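**Plastic shopping baskets for hauling drinks – which ones hold up?**

**murkfield** – 2022-02-11

We run a small grocery, 377 square feet of floor, and I need to replace our hand baskets. We have 12 left out of the original lot. The rest cracked at the handle pins, nearly all of them from people loading up on soda. I've been looking at the Bukolell plastic ones and the Korkico wire ones. Anybody have both?

**tallow_jar**

Had Korkico wire for years. They don't crack, but they scratch the counter and the coating peels. Small stuff falls through too. I went to plastic in November and I'm not going back.

**Benchgrinder58**

Disagree. Wire outlasts plastic every time. If the counter gets scratched, put a mat on it. Mine have been dropped, kicked and left outside and they still stack.

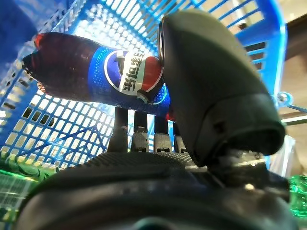
**oddlot_pete**

Soda is what kills baskets, and most of that is how it gets loaded. People stand the bottles up, the tall ones lean on the handle, and the whole thing tips when they lift it. Laid flat they ride a lot better. The Pepsi there is held sideways in front of the blue basket, and that's the way I'd want it to go in, long side along the bottom. Two or three like that and the weight stays low. We put a little sign by the cooler and I'd say half the customers follow it.

**murkfield**

A sign is cheap enough. Do you get complaints about fizz when they're on their side?

**oddlot_pete**

No. They get shaken more on the ride home than they do in the basket.

**tallow_jar**

I don't agree with laying them flat. They roll. You turn a corner and the bottle hits the eggs. I tell my baggers and my customers the same thing, stand them up in the corners and put something soft in the middle.

**Benchgrinder58**

Depends on the basket. A flat bottom lets them roll. Ours have ribs and the bottles stay put.

**quillback**

Check the handles before you worry about the bottom. The Purkora baskets have a single handle that swings over, and it pinches your fingers with any real weight in it. Two handles are easier to carry but they flop down in the way when you're stacking. I'd still take two.

Also go for a bright color. We had dark gray ones and they kept getting left under the shelves. Bright blue or red you can spot from the register.

**murkfield**

Ours are green and they disappear next to the produce, so that makes sense. Two handles, ribbed bottom, bright color. I'm still leaning plastic – the counter is new and I don't want mats on it.

**Benchgrinder58**

Your money. Order 3 first and load them with soda for a week before you buy the rest.

**murkfield**

Will do. Ordering the Bukolell in blue on Monday.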